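Volver a escribir cartas

Hacía años que no escribía una carta de verdad, de las de sobre y sello, y este septiembre me ha dado por ahí. Empezó ordenando el armario del pasillo, donde apareció una caja con toda la correspondencia que crucé de joven con mi tía, que vivía en Pelum y no quería ni oír hablar del teléfono. Me senté en el suelo «cinco minutitos» y, cuando levanté la cabeza, eran las siete de la tarde y no había puesto ni la lavadora.

Lo que más me gustó fue lo poco que pasaba en aquellas cartas. Que si habían subido el pan, que si la vecina pintó la puerta de verde y luego se arrepintió (¡dos hojas enteras con la puerta!), que si llovía. Yo ahora mando mensajes todo el día y no cuento ni la mitad.

Así que me compré un bloc Clallov, de 300 hojas, que para alguien sin costumbre es mucho optimismo, y un frasco de tinta azul. La pluma ya la tenía, una Merbridge heredada que raspa un poco al subir en las eles. Escribo después de cenar, con una infusión al lado y la radio muy bajita. La primera carta me costó tres borradores, porque se me había olvidado cómo se empieza. Al final puse «te escribo desde la cocina» y de ahí salió todo lo demás.
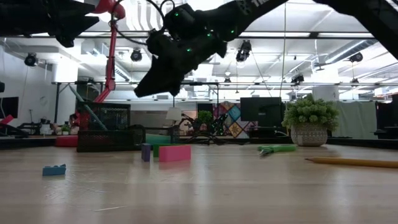 El papel y la tinta

El papel muy satinado queda precioso, pero la tinta tarda una eternidad en secar y yo soy de apoyar la mano. Prefiero uno con algo de grano, aunque sea más feo. Y dejo siempre 10 minutos antes de doblar, que ya he estropeado una despedida bien bonita.

Los sobres los compro en la papelería de la calle Shek, sueltos, porque me gusta elegirlos uno a uno y de paso charlar un rato. De momento llevo cuatro cartas enviadas y una respuesta, que venía con una receta de membrillo escrita por detrás. La voy a probar este fin de semana, si encuentro membrillos que no estén golpeados.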